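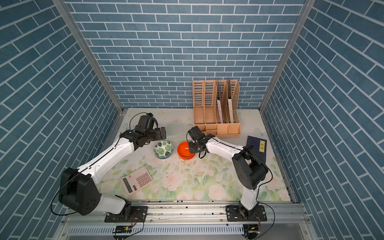
7. Fault 194: gripper stalled on object

Home | Manuals | Ternden Bench Cell | Faults | Downloads
Filed under: Two-arm cells, Troubleshooting

Fault 194 means that a gripper has asked for more travel than the object will give it. The Ternden responds by stopping both arms and holding them where they are, including the one that was minding its own business. Nested bowls are a favourite cause. The controller expects one rim, the fingers meet several, and everybody waits.

CAUTION: The motors stay powered during Fault 194. Press the stop button before you put a hand inside the walls, however harmless the crockery looks.

7.1 Clearing the fault

1. Press the stop button on the front panel. The lamp goes from amber to red.
2. Wait 12 seconds for the finger motors to release. Pulling sooner will only strip the gears, and the Wamitz warranty has a paragraph about you.
3. Open the wrist view and check where the fingers are. One inside the bowl and one over the tabletop is a normal straddle. Both on the same side is a missed grasp.
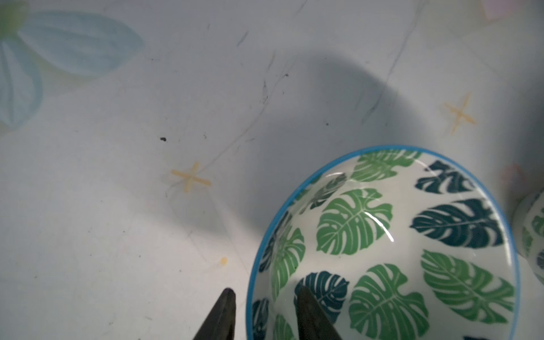
Skoryk support would add that a straddle can still stall if the fingers go too deep - their advice is to raise the approach height by 2 mm before trying anything cleverer. Do that first. It cures most cases and spares you the calibration menu.

4. Support the forearm, then ease the bowl away from the fingers. Don't lever against the rim.
5. Separate any nested items and set them down singly.
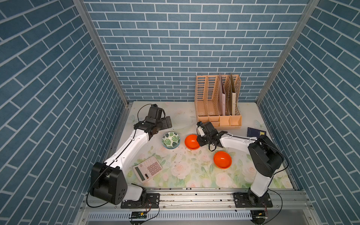 Clearance matters more than neatness. The planner needs room for a finger on each side of a rim, and it will not ask politely if it hasn't got it. Orange bowls set down like this pair, one beside the right gripper and the other nearer the front, give it two rims to find. While you are in there, wipe up the crumbs in the middle of the table. The depth check has been known to take them seriously.

6. Turn the stop button to release it and choose Resume at Low Speed.

Note: Resume at Full Speed is also on the menu. We asked for it to be moved.
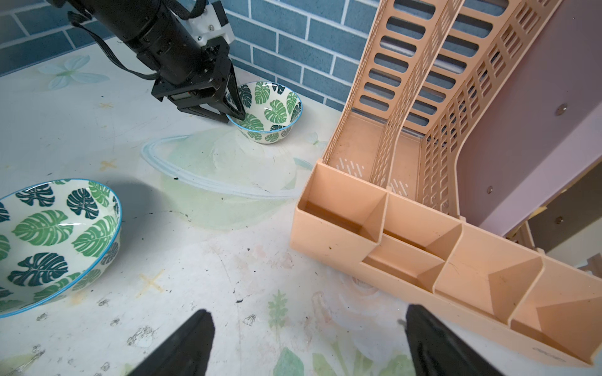 7.2 If the fault comes back

1. Run Finger Zero from the Prato menu, with nothing in either gripper.
2. Check the wrist cable for snags through its full travel.
3. If 194 returns on a single bowl, save the log and stop using that arm.

Last updated October 4, 2024

Comments

Raising the approach height fixed ours. We'd already changed a motor by then, naturally.

Is Finger Zero safe with the other arm parked over the table? The manual for the older controller said no.

Step 2 should be in bigger type.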